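Soccer Gear Care at Home: Tips for the Long Season

Spring league starts in April, and I love it! I also love not smelling the gear bag from the driveway. We run 16 kids through our Saint-something-or-other rec team every year, plus my own grown-up team on the turf at Juntunen Park, so there's a lot of mud coming through my laundry room.

Cleats first. Bang the soles together outside, let the mud dry all the way, then go at it with an old toothbrush. Wet mud just smears (ask my floor mat). Pull the insoles out and stuff the shoes with newspaper for 24 hours. Swap the paper once if it was a real downpour. Keep them off the radiator, the glue hates it!
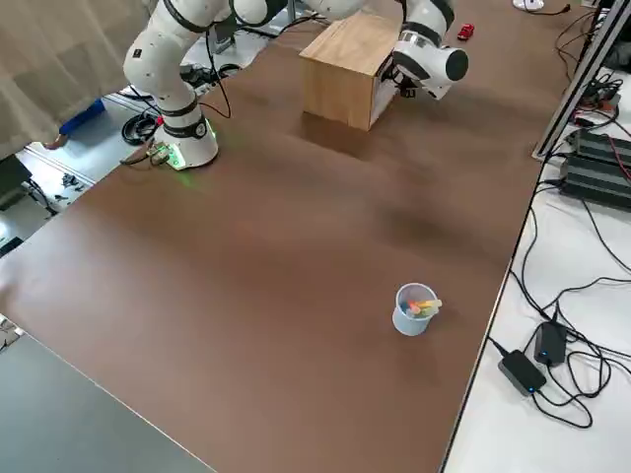
Shin guards are the worst offenders, so give them their own wash. A sink of warm water, a squirt of dish soap, 4 tablespoons of baking soda, swish them around, rinse and hang by the straps. Do it on a big brown tabletop if you have one, with an old towel down, and have a wooden box handy for all the small stuff: spare laces, studs, the stud wrench, tape ends, captain's armband. Mine lives by the back door and I haven't bought a new stud wrench in years!

Jerseys go inside out, cold water, no fabric softener (it clogs up that stretchy fabric and the sweat smell hangs on). Grass stains get white vinegar and water, half and half, for thirty minutes before the wash. Numbers peeling? Never, ever the hot dryer.

Goalie gloves: rinse in lukewarm water, squeeze gently, don't wring, and dry them in the shade. A little dampness on the palms before kickoff brings the grip right back.

Balls like a wipe with a damp cloth and a drop of silicone oil on the valve before you pump. Try it, the needle slides right in!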